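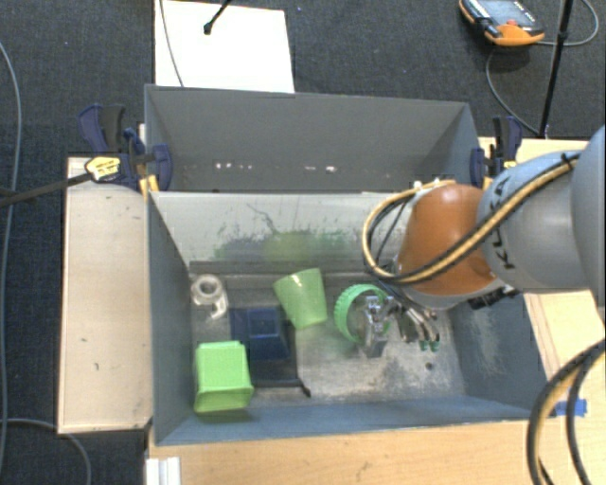
The grey-blue bin, with the green ring and the tipped cup.

Sorting odd parts: notes on bins, labels and what to keep

I have been putting off the small-parts sort since last December. The backlog was one deep bin and four shallow trays, all of them filled by the same method, which was to drop things in and walk away. I finished the trays first. The bin took longer, and most of this post concerns the bin.

The bin is tall for its purpose. Sloping walls are good for stacking empties and poor for finding anything, as small items slide to the middle and sit against each other. A shallow tray lets you see everything at once. A deep bin only works if you keep the fill low, and my rule now is a single layer on the bottom. If one object is resting on another, the bin is overfull and something goes to a tray.

Bin colour matters more than I had allowed for. A grey-blue interior shows up pale greens very well. The toothed ring can be picked out at a glance. Navy is another matter. The dark blue piece with the raised block in the middle has sides that sink into the shaded part of the floor, and I would pass over it if I were looking quickly. Ovidiu Pop suggested lining the bottom with white paper. I tried it for a fortnight. It helps with dark parts and makes translucent ones harder to see, so the paper came out again and dark parts now have their own tray.

The categories

I started with a scheme by material. It failed within an hour because I could not tell one plastic from another without cutting it, and I had no wish to cut things I meant to keep. The second scheme was by size, which put bottle caps next to gearwheels. The third is by shape, and it has held up:

Rings and anything with a hole through it
Cups, cones and other tapered pieces
Flat plates and brackets
Blocks, and flat things with a block on them
Everything else

The last category is limited to one tray. When it is full I have to re-sort it before adding more. Phyllis Kettle runs her own shelves on nearly the same lines but splits the rings into smooth and toothed. I have not found that necessary yet.

Tapered pieces need a note to themselves. They roll in an arc and finish up lying on their sides, wide end one way and narrow end the other, and two of them together will occupy the space of five. Stack them if they nest. If they do not nest, stand them on the wide end. Translucent ones should go near the front of a shelf where light gets at them from behind.

Labels

I use Rampersad card labels, the 44 mm size, written in pencil. Pencil can be rubbed out and does not fade on a sunny shelf. Each label carries the shape category and a shelf number, nothing more. I used to write the contents out in full and the contents were wrong by the end of the month.

The index is a plain text file. It stands at 1553 lines, of which 593 are parts I have since thrown out or given away. I leave those in with a minus sign at the start of the line - it stops me looking for something that went to Wendell Hutchins two winters ago. Juniper Tran asked why I do not use a spreadsheet. I did, and I spent more time on the column widths than on the sorting.

Things I changed

The worktop is pale wood and was meant to stay clear. It now has a strip of masking tape marking where a bin may stand, and anything beyond the tape is in the way. The dark carpet below is a known problem. Small black parts that go over the edge are gone until the next vacuuming, so I check the vacuum bag before it is thrown out.

I replaced the lidded Trorari boxes with open trays from Direl. The lids were well made and always on when I had both hands full. Dust is the price of that. A dry paintbrush deals with it, 2 cm wide, soft bristles.

Still to do: the flat plates are mixed with the brackets, and the shelf above the door has not been touched. I also have a carrier bag of hinges from Dexter Thibodeaux that fits none of the categories except the last one, and that tray is full.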